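Sorting the accessories: method and results

May was the month I ran out of room for small things. Necklaces, bangles, hair elastics and single keys had spread over three drawers and the windowsill, and untangling a chain before work was costing me more time than breakfast. I set aside an evening and did the lot in one pass.

Equipment: a shallow tray, a flat surface with good light, two sewing needles, and a set of small zip bags. I used the bed as the surface. A desk is the right height but beads roll off it, and a sheet stops them. Pull the sheet reasonably flat first or rings will settle in the wrinkles.

The order I followed:

Everything goes into or beside the tray. Nothing gets put away at this stage.

Stiff items come out first, meaning rings and bangles. They don't tangle on their own but they hold knots in place.

Chains next. Lay the chain out straight, work the needles into the knot from both sides and loosen it outward. Pulling the ends tightens it. Baby powder helps on fine links, though it has to be rinsed off afterward.

Bead strings last. Check the cord near the clasp for fraying. Mylene Panganiban restrung one for me in waxed thread two years ago and it has held up better than the original nylon.

Watches and straps go in a separate group. A strap pressed against metal for months can pick up marks, and a dark one can transfer colour to a lighter one.

For storage I tried the Prenum drawer insert, the grey one. The compartments are a good size for bracelets but too short for a long necklace unless it is coiled, so those went into the zip bags with the clasp left outside the seal. Princess Galang hangs hers on cup hooks inside a wardrobe door. I rent, so no hooks.

Items with no pair or no known owner went into an envelope. I will check it again in spring. 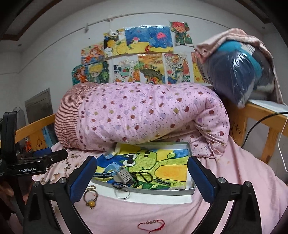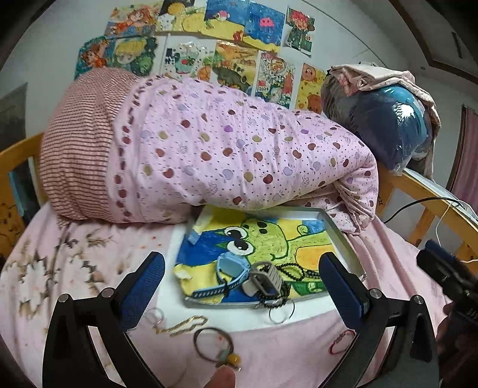 Beads and straps on the dinosaur drawing, partway through the sort.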